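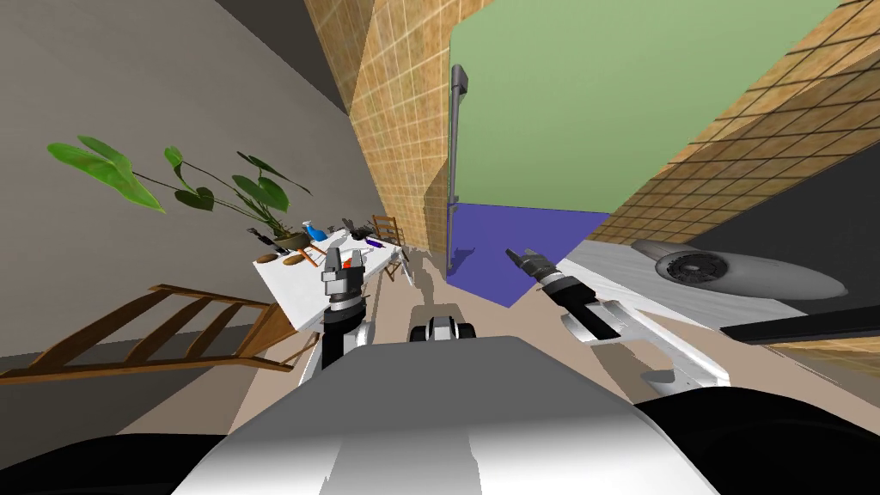

Dataset summary

The Griltside Regimental Letters collection holds transcriptions of 620 letters written by enlisted men and their families during the American Civil War. Each record gives the writer, recipient, place and date where known. Original spelling is kept.

Coverage

Roughly 70 letters lack a confirmed writer. These are marked "unattributed" in column 2.

Access and contact

Transcriptions may be reused with credit to the collection. Corrections should be sent to Ailbhe Mulcahy, records editor.

Last revised March 15, 2026.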